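Review: Stumley Compact Work Table 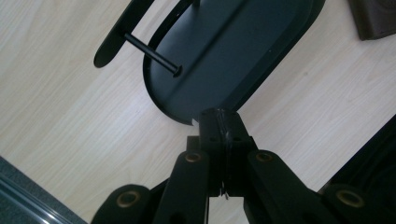
Pale wood-grain surface with straight, fine grain.

The Carkcombe Household Review tested the Stumley table for 30 days in two shared offices. Assembly took 21 minutes with the tools supplied. The printed guide is clear, although step 7 should show which way the crossbar faces.

The table stood level on carpet and on tile. Zahira Yusof, who led the test, found slight sway when typing at the far end – acceptable at this price. Coffee left overnight wiped away with a damp cloth. The drawer is shallow and sticks when fully loaded.

Recommended for small rooms. Buyers who need storage should consider the Gidus desk, reviewed in December.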